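Notes for week 3 - the Plimel gripper kit

I've had a few of you ask whether the Plimel is worth putting in your project budgets, so these notes are my honest go at an answer. The kit costs 594 with the mounting flange, and Puden will lend one out before you buy. Do take them up on that!

Start with crockery. I like a saucer for a first test (low, shiny, curved rim) and it catches out most two-finger grippers. Watch the angle of the fingertips as they come down to the rim, and write it on your sheet before you touch any settings.
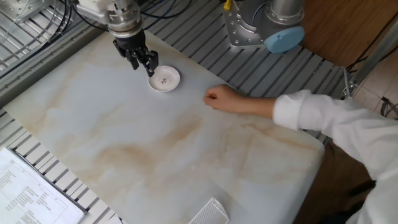

*Fig. 1 - Gripper over the saucer, fingertips angled towards the near rim.*

What I liked: the fingers bolt on quickly, and Si-eun Joo had the software talking to our arm before I'd found my glasses. What I didn't: the manual. It's 273 pages and the bit on grip force is hidden near the back, so read that bit first.

Then look at it again with a finger down one side of the piece. Can you still see the edge you're aiming for? If you can't, your camera can't either, so think about where you mount it.

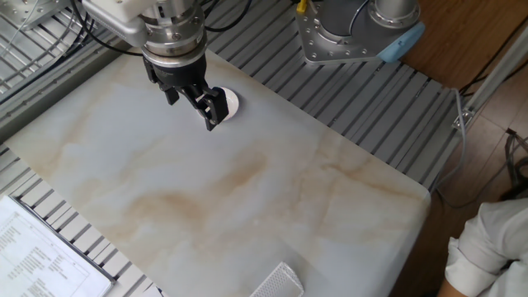 *Fig. 2 - One finger overlapping the left side of the white piece.*

Marisol Cuadros is testing the Bemarano alternative, which is more than 1,000, and she'll bring her results in November. Please have your own test sheets filled in by then - saucer first, anything taller after.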